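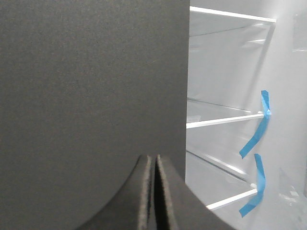 Emrys Morris asks whether the rule about contact pads applies to a cell that only ever handles flat goods, and whether he can close the ticket his team opened in November if it does not. He writes that the arm at Fulon has been stopping with a grip force warning on wide, flat items, that the operators clear it from the pendant and carry on, and that the clearing has become such a habit that people do it without looking up. He would like to know what good practice is before he tells them off for it, and I think that is a very decent way to go about it.

Ticket: grip force warning on flat items, shelf picking cell
Site: Fulon, back aisle
Controller software: Simarura
Status: closed, with one item carried over to the pad ticket

Print this ticket | E-mail this ticket

First reply from support

Hello Emrys, and thank you for writing such a full account. I wish every ticket came in like this one, with the times noted down and the warning text copied out word for word!

Yes, the pad rule applies. I know the wording in the handling guide makes it sound as though it was written for people picking up jars and bottles, and I suppose it was, years ago, when that was most of what anybody did with these cells. But the pads are part of the grip on a flat item just as much as on a round one, maybe more so, and the force limits in your cell were set with pads of a certain thickness in mind. When a pad gets squashed down over time, the fingers have to travel a little further before they meet the resistance they expect, and the controller starts to get nervous about it. So please leave the ticket open for now and we'll work through it together.

Could you send me three things when you have a moment? I'd like the warning log for one full shift, the force limit currently set for the flat item class, and the date the pads were last changed, if somebody wrote it down. If it wasn't written down, don't worry, just say so. It's a very common gap and I'd much sooner know than have a guess.

And please do not raise the force limit in the meantime. I say this to everyone, so don't take it personally.

Reply from Emrys

Log attached. There are 23 warnings in the shift. The limit for flat items is on the value that came with the cell, as far as I can tell. Pad change isn't written down anywhere. The cycle counter on the gripper page reads a bit over 2,000 but one of the night people thinks it was reset when the software was updated, so I wouldn't lean on it.

One more thing. Of those 23, only 9 came up while the arm was holding an item next to shelving. The rest were out in the open on the way to the drop point, which surprised me, because we had all been blaming the shelves.

Second reply from support

That last bit is very helpful, and I'm glad you split them out. We had been half expecting the item to be brushing a shelf on the way out, and I'm sure that accounts for a few, but a shelf can't be blamed for a warning that comes up in open air with nothing near it. What I think we have is two separate troubles that happen to show the same message, which is a nuisance in the software and has been on the Simarura wish list for a good while.

Let me take them one at a time.

For the warnings in the open, my money is on the pads. Soft linings settle with use, and they tend to settle unevenly, more toward the tips if your operators have been teaching the grip point too shallow. Once the arm picks up speed the item wants to swing a little, the fingers correct, and there's your warning. Stop the cell properly, lock it out, and compare the two pads with a new one from the spares drawer. Press each with your thumb. If either stays down after you let go, change both, even if the other one seems fine. A matched pair is the rule, and it's one of the few in the guide that I'd call absolute.

For the ones near the shelving, have a look at the approach clearance. A wide flat item hides a good deal of what's behind it from a wrist camera, and the planner then works from whatever it knew before the item was lifted. If anything on the shelf has moved since, the arm won't find out until it's close. The Savchuk practice notes (the short ones, with the gray cover, you should have a copy in the cabinet) say to take a fresh view of the shelf before each pick and to back straight out before turning. My feeling is that your cell skips the first of these when it's set to fast mode.

While you're at the shelf, check for anything loose on it. Labels, ties, ends of tape, all of that. Anything that can flutter or hang down belongs either pressed flat or taken off. Tape used as a marker is perfectly all right under the notes, and plenty of sites do it, but trim it close to the edge. A long tail can get caught up in a finger joint and it's a miserable job picking it out again.

Reply from Emrys

Pads were flat as pancakes at the tips. Changed both at 7:40 this morning and wrote it on the card. I also found fast mode switched on, and you were right, the shelf view was being skipped. It's off for now. People are grumbling about the speed a little but nobody has had to touch the pendant since breakfast.

What should I use as a change interval? The guide just says "as required", and I can't put that on a checklist.

Third reply from support

Oh, I do sympathize, "as required" is my least favorite phrase in the whole guide. What I tell people is to start at about 700 cycles for flat goods and inspect at that point, then move the number up or down depending on what you find. Put it on the card with the name of whoever did the check. After three or four rounds you'll have an interval that belongs to your own cell, and it will be worth more than anything I could give you from here. And have someone note the counter before any software update goes on!

On the habit of clearing warnings: please don't tell them off. They were doing what kept the line moving, and the message gave them very little to go on. What the house rules at Clenura say, and I've always liked it, is that the same warning twice in one hour means the cell stops and a person walks over to it. The person writes down what the arm was holding and where it was, and only then clears it. It takes a minute or so and it gives you the kind of log you sent me, which is how we sorted this out in two rounds of messages when it might have been ten.

You can turn fast mode back on once the "refresh view before pick" box is ticked under the motion tab. It's a separate setting and fast mode will respect it. Try it on one item class first, let it run for a full shift, and send me the log if you see so much as one warning.

Reply from Emrys

Full shift done with the box ticked, flat items only. No warnings in the open. One near the shelves, and that was an item put in crooked by a person, so I'm inclined to forgive the robot. The twice-in-an-hour rule is on the wall by the pendant. Happy for you to close this.

Closing note from support

Closed with thanks. I've carried the pad interval over to its own ticket so it doesn't get lost in here, and I've added your log to the request for two separate messages. Emrys, if the crooked item turns into a regular visitor, open a new ticket and mention this one, and we'll look at the loading guides.

Print this ticket | E-mail this ticket

Contact support | Copyright Simarura, all rights reserved | Back to top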